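Search this site Enter keywords

The Open Box: Cardboard, Cubes and the Ordinary Worktable

By the Features Desk

The collections department at Penry has long held that the most useful items on a worktable are those least likely to be listed in an inventory. Its current study, conducted with the design school at Bradeck, considers two of them: the corrugated carton and the plain sheet of white paper.

The study began in December with a survey of 961 worktables in teaching rooms and small workshops. Of these, 500 had paper laid over the working surface, and 266 had at least one carton kept within reach. The carton is seldom retained for its original contents. It becomes a tray, a parts bin or a place to clear things away at the end of the day.

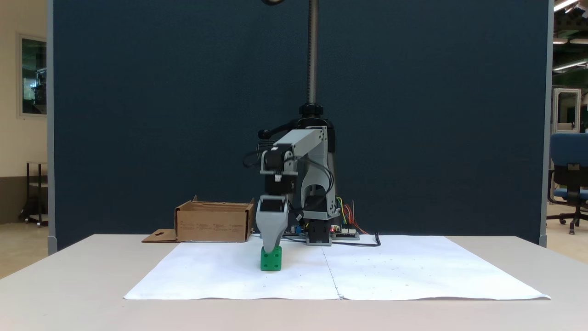
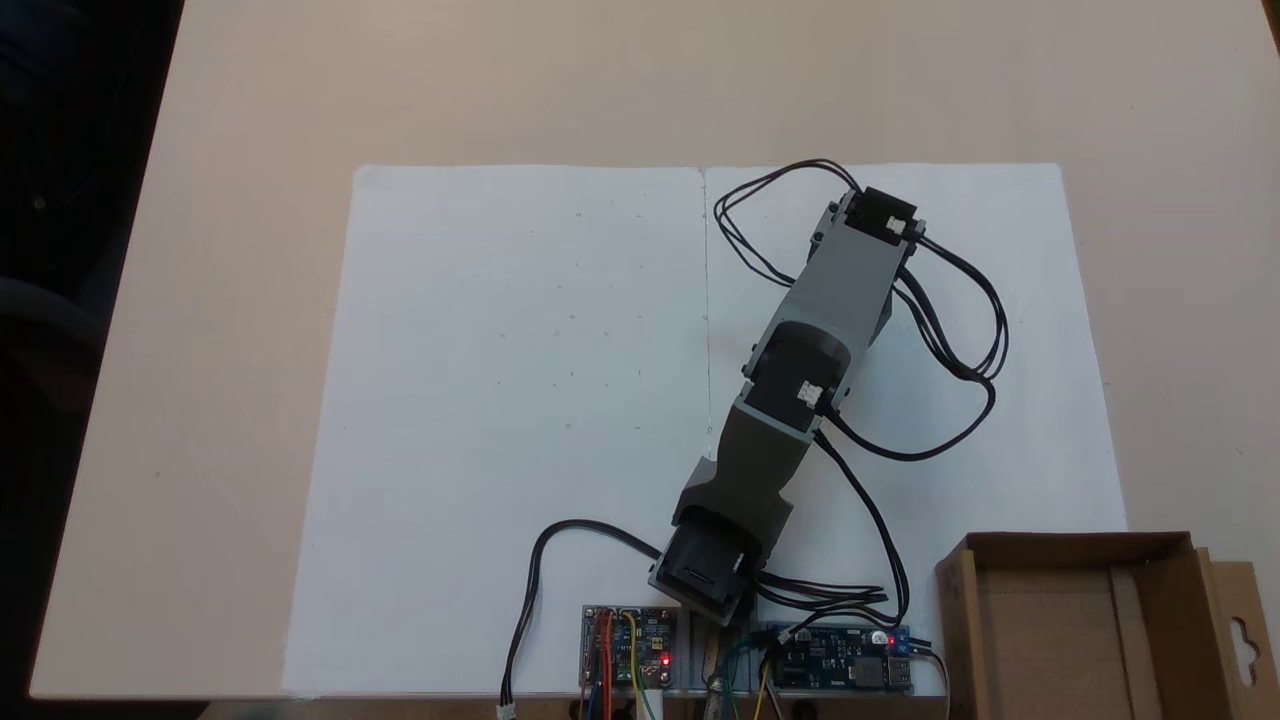
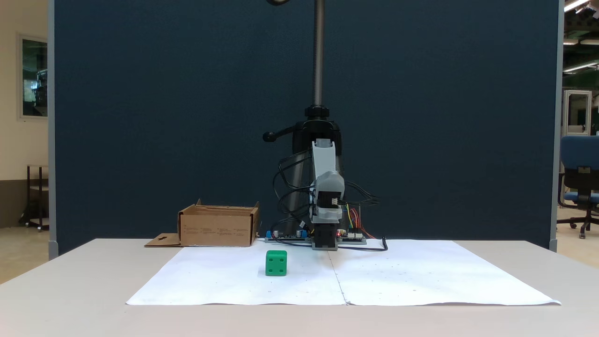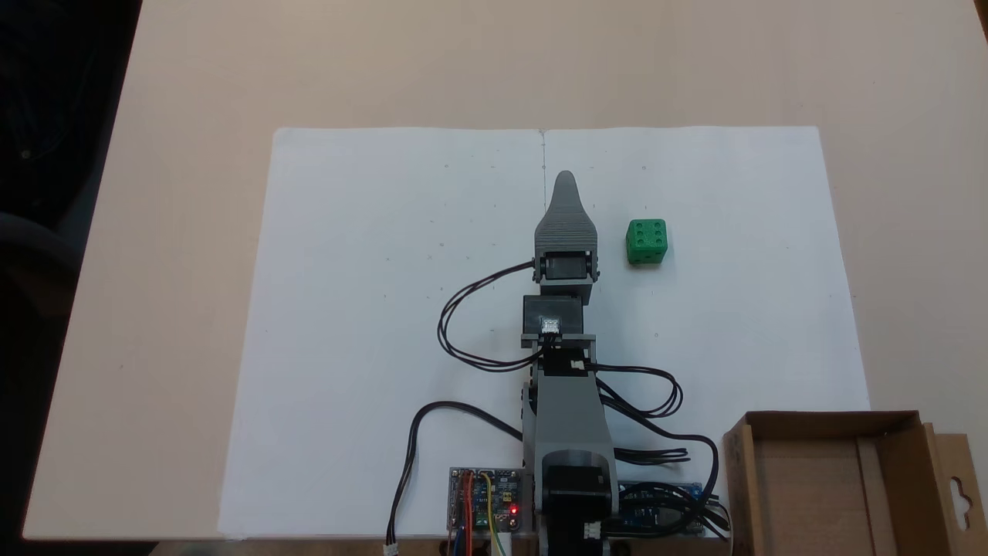 White paper covers part of the tabletop in all four views.

Borberg Quarterly – Issue 200 – 07/01/2020

Paper serves several purposes. It protects the surface, takes a pencil mark and gives a small object a clear background. A bright green cube is easily found against it. Two sheets joined at a seam will cover a wider area, although the study notes that the join should be kept flat and the edges checked regularly.

The carton asks for similar care. Flaps that stand upright tend to catch sleeves and cables, and many users fold them down or remove them altogether. Loose pieces of cardboard often remain beside the box long after it has been opened – the Prundulby workshops now keep them as shims and spacers.

The full findings will be placed in the reading room at Penry, together with samples of the board and paper examined.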